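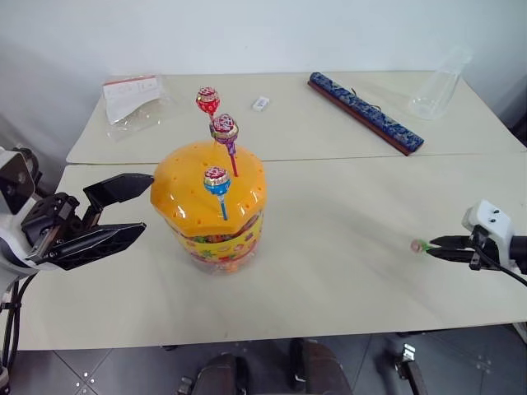 4.2 Insertion task with the Kostix kit

The second test of the Kostix two-arm kit uses a candy jar with a perforated orange lid. The arms must place lollipops upright in the holes of this lid. We chose it from the task list of the supplier, Drarden, and changed only the table layout. In Fig. 3(a) the left gripper is open beside the jar and the right one holds a lollipop with a pink head, while three others already stand in the lid.

Search this journal Go

The difficulty is in the last part of the motion. The stick is thin and the head of the candy is wide, so the head can hide the hole from a camera placed high. For this reason the kit is sold with 2 kinds of view – one from the head and one from each wrist. Fig. 3(b) gives a wrist view of the lid from close range, with a second arm behind the jar.

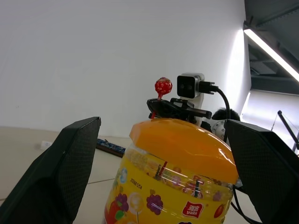

Fig. 3. Kostix kit in the lollipop task: (a) head view, both arms; (b) wrist view, jar between the fingers; (c) head view, gripper above the jar.

The operator, M. Paredes, made 11 trials with the default settings. We did not adjust the grip force or the arm speed, as a normal buyer would probably begin in the same way. The manual recommends a new calibration after each change of table height, and we followed this advice. Fig. 3(c) shows the gripper with a red lollipop just above the lid. 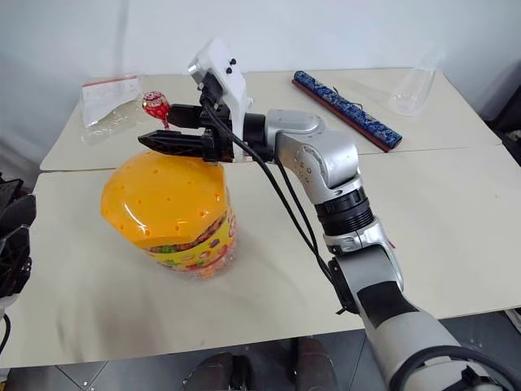
4.3 Set-up and support

The kit arrived at our Trurkport laboratory in October. Setting up took two days, and most of this time went to the cable routing and the colour balance of the cameras. The Barrientos software licence must be bought separately – we consider this a weak point of the offer.

Contact the editors | Copyright Trurkport Papers in Automation | Back to top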